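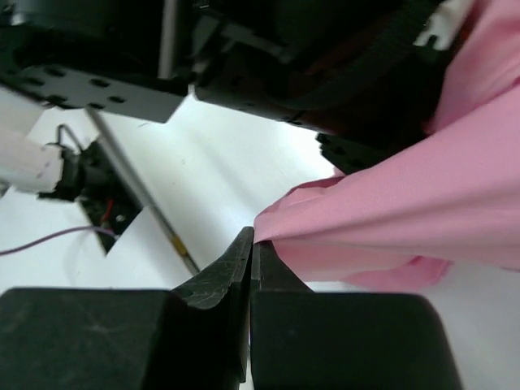

Folding the Soft Stuff: A Morning at Dunleavy Laundry

Posted 22/12/2022

I am a terrible folder. I'm putting that up front so you know who's asking the questions. My dresser drawers look like somebody stirred them, and the closet shelf where I keep T-shirts has slid onto the floor twice since Thanksgiving. So when the owner of Dunleavy Laundry in Amton said I could come by and pester her for a morning, I was thrilled (and I brought muffins, which helped).

Dunleavy is the wash-and-fold place on Grirside, 900 square feet with the counter up front and the folding tables in back. She has had it for years, worked there for years before that, and asked me to leave her name out of it. "Everybody who needs to find me already knows where I am," she told me. Fair enough! She's the owner from here on.

I started with the thing that drives me craziest, soft light cotton. Jeans I can do. Towels, fine. But give me a pale pink cotton top and I'm lost, it just goes wherever it wants.

"Cotton like that has no backbone," the owner said. "A towel holds itself up. A light cotton shirt, you pick it up in the middle and it all runs down to where your fingers are, and now you've got a bundle. You haven't learned a thing about which end is which."

I told her that's exactly what I do. I pick it up in the middle.

"Sure you do, everybody does. The middle is what's on top of the pile."

Her way is to go looking for an edge first. She doesn't care much which one. A hem, a cuff, a shoulder seam, anything with a bit of stitching that feels thicker than the rest. Once she has an edge between finger and thumb she follows it along until she gets to a corner, and then the other hand goes looking for the other corner. She does this while talking about something completely different, by the way. We were deep into her opinions on fabric softener (she hates it) and I looked down and the shirt was already flat.

"You can do it with your eyes shut," she said. "A hem feels like a hem. Your eyes get you in trouble with these pale colors anyway, it's all the same pink and you can't tell a fold from a seam."
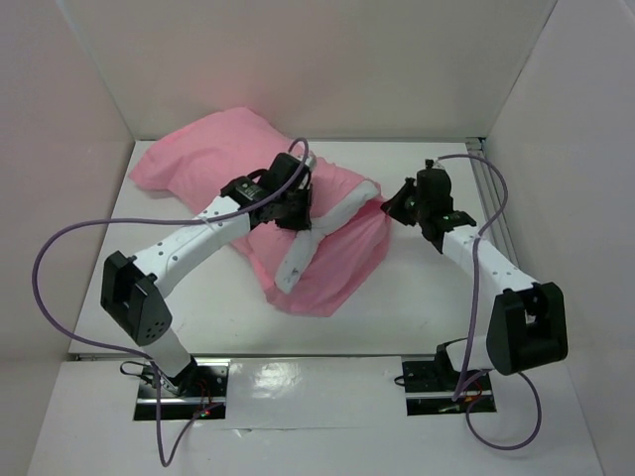

We got onto tables next, and boy, does she have feelings about tables. Hers are white. She had dark ones when she took over and couldn't wait to get rid of them. Lint shows on dark, she says, and so does every speck of soap powder, but the real trouble was that a white sock on a white table bothers her less than a black sock on a black one. I asked her to explain that and she said no.

What she wants is a smooth top with a lot of elbow room and nothing sitting on it that she has to reach over. People fold on the bed, and she wishes they wouldn't. A bed gives under your hands, so you press down to smooth the sleeve and the whole thing sinks and wrinkles up again somewhere else.

"I had a customer who did her ironing and her folding on a quilt," the owner said. "She thought the shirts were bad. Nice shirts! I told her go use the kitchen counter."

I fold on the couch, sitting down, watching TV. I did not mention this.

I did ask about two pieces getting tangled together, which happens to me constantly, one thing stuck through another like they've been knitted. She doesn't yank. She pins the bigger piece with the flat of one hand and lifts the smaller one straight up. If it drags, she lets go and tries from the other end. Straps and ties she takes care of before anything else, as they're the part that grabs hold.

"Pull sideways and you stretch the neck," she said. "Then you come in here and tell me the dryer did it."

So what about the actual folding? I wanted the secret and I got my notebook out for it. She laughed at me. Her basic shirt goes face down, one side in to the middle with the sleeve laid back along it, other side the same, then bottom up to the collar in two goes. That's the fold my mother taught me. I'd been hoping for something from Japan.

"There's no trick to the fold," she said. "It's the flattening that counts. You people throw it down and start right in."

She spends longer getting a shirt flat than she does folding it. She takes it by the shoulders, gives it one snap in the air, lays it down from the bottom up so the hem lands first, and then goes over it with the sides of her hands, from the center out. She doesn't press hard. With very soft cotton she told me to work on the big humps and leave the little creases alone, they go away under the weight of the stack.

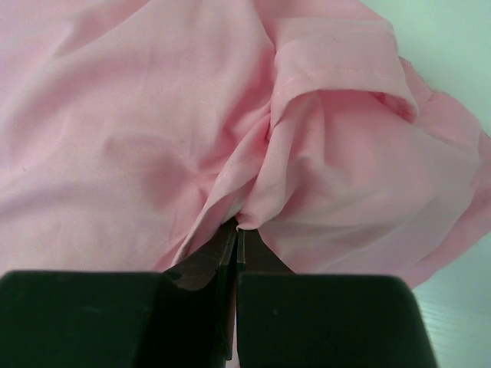
Her grip surprised me. I'd have said you want as much cloth in your hand as you can get, and she wants hardly any. A big pinch makes a fan of little pleats all pointing at your thumb, and if the cotton is still warm from the dryer those pleats can set. So she takes just the edge, very lightly, and lets the rest hang. If she ends up with a bunch in her fingers she puts it down and starts over.

"Starting over takes two seconds," she said. "Fighting with it takes all day."

November was their busiest month of the year, with 282 wash-and-fold orders, and the little hotel on Skirau Street sends its sheets over besides. I asked if she ever gets sick of it. She gave that a real think and ate half a muffin.

"Fitted sheets," she said finally. "I'm sick of fitted sheets. Shirts I like. I like a soft one especially. You get it flat and it looks like something."

And does she fold at home? She does her own things, yes, and she's as strict about it as she is at work. Her husband's go in the drawer however he puts them there. They've been married a long time.

Before I left she made me do one myself. I found the hem. I found a corner, lost it, found a sleeve I thought was the other corner. She stood with her arms crossed and said "nope" every so often. My third try she called okay, then she picked it up, snapped it out and folded it again.

Dunleavy Laundry takes drop-offs in the mornings, and shirts on hangers cost a little extra. Bring your own hangers if you're fussy. I'm going back next week with the couch blanket.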